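4.3 Setting up a grasp profile in Stonivach

A grasp profile tells the controller how far each finger may close, how fast, and how much contact it needs before the arm is allowed to lift. Every hand needs its own profile, even when two hands of the same model are fitted to the same station. Profiles copied from one hand to another will load without an error but the contact readings will be wrong.

Before you start

Complete the joint zeroing in section 4.2 for both arms. The Nomellow driver must be running and both hands must show as Ready in the Devices tab. If one hand shows Stale, restart the driver and wait for the list to refresh.

CAUTION: Keep your hands out of the reach of both arms whenever the status bar reads Motion enabled. Pausing a script does not disable motion.

Creating the profile

1. Open Profiles and choose New. Give the profile a name that includes the side, for example left_can or right_can.

2. Select the hand from the list. Check the serial number against the label on the hand.

3. Press Open fully, then Record baseline. Nothing should be touching the fingers while the baseline is taken. The recorder collects 1,000 samples and stops by itself.

4. Look at the noise column. Any sensor patch that reads above 200 with no contact should be cleaned and the baseline taken again. If it is still high, untick it and carry on with the others.

5. Set Close speed to Slow. Leave it there until the profile has been tested.

Note: Tape or other covering on the palm does not need its own setting, but take a new baseline after you change it — a loose edge against a finger joint will show up as contact. 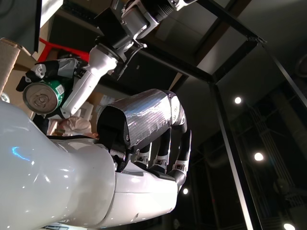
Section maintained by Ching-wen Hung
Last revised: September

Testing with a drinks can

A can is a good first object. It is the right size for most hands and it dents if the force limit is too high, so mistakes are easy to spot. Test one hand at a time and park the other in its open position.

1. Hold the can between the fingers and press Close to contact. Let go once the status reads Held.

2. Read the contact map. At least 2 fingers must show contact before you go on.

3. Press Lift test. The arm rises a short way, waits for about five seconds and comes back down.

4. If the can slips, raise the force limit by one step and repeat. If it dents, lower the limit by one step and use a new can.

5. Turn the wrist through its range with Rotate test. Watch the cables at the wrist as it turns and press Stop if one pulls tight.

6. Press Save and lock.

Error 909 during the lift test means that the planner and the hand disagree about whether something is being held. Clear it from the Güler panel, open the hand with the can supported, and start again from step 1. If the error returns, the baseline is probably out of date.

Using the profile in a plan

Gruketti reads locked profiles only. After saving, choose Reload profiles in the planner and pick the new name under End effector. Profiles changed while a plan is running take effect the next time the plan is started.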